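Sep 3, 2023
By Mattes Buschmann

Print this page
E-mail this page

Farkum moved its office in August, and the desks came with it. So did the plants, the drinks and most of what had been left lying between them. The office manager, who asked to be named only by her job, spent much of the summer deciding where everything should go.

"People thought the move would clear things out," she says. "It cleared the cupboards. The desks filled up again in the first week."

The new floor seats 22 people, in rows of white desks with dividers between them. She chose the tall dividers herself after looking at a lower range from Brikelach, a supplier the firm had used before. With the lower ones, she says, people talked over the top all day. With these you can still see who is in, but you have to sit up a bit to start a conversation.

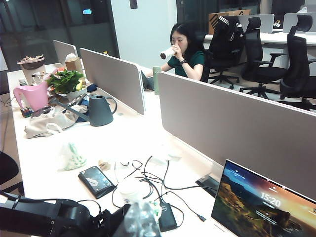 The plants were harder to agree on. Staff had asked for more green in the room, and then there was the question of who would water it. A rota was tried at the old address and dropped after five weeks.

"Everybody watered on the same morning, then it was left," she says. "Now whoever sits nearest does it. The cans stay out on the desk, and I don't mind that. If you put a can in a cupboard, the plant dies."

She is less relaxed about drinks. There is no rule against having them next to a computer, though she wrote one and showed it to the staff before the move. It did not go down well. What they settled on was a request to keep cups away from the keyboard and to take them to the kitchen at the end of the day.

"I'd say it works most days," she says. "I have my own cup on my desk, so I can't be too strict."
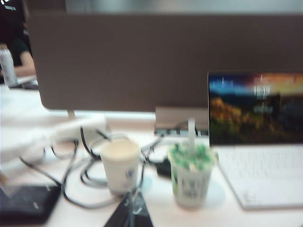

Two cups on a desk, with an open laptop beside them.

The kitchen has a fridge and a sink but not much shelf space, and that is one reason food and bottles end up out among the work things. She had asked for a second cupboard. The quote from Itent, the fitters, came in higher than she wanted and the order is on hold until next year.

Until then she does a round of the desks every 20 days or so. She moves nothing that looks like work, and that includes cables, adaptors and badges. Boxes she asks about. Food containers she leaves for a day with a note, then washes.

"I had one chap who was very upset about a lid," she says. "So now I put the lid back on the right box before I do anything else."

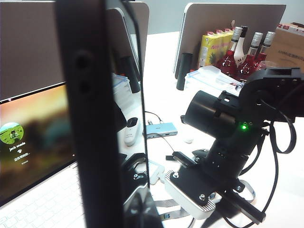
Bottles, a food container and a USB hub sharing a desk.

Asked whether she would like the desks clearer, she takes a while to answer. Her last job was at Ccori, where desks had to be bare by evening and each person had a locker. It looked good, she says, but the mornings were slow, with everyone fetching their things and plugging them in again.

"I'd like to see a bit more white desk here," she says. "Not all of it. People spend the whole day in this room – they should be able to keep a bottle where they can reach it."

The next round is due once the last of the moving boxes have been flattened.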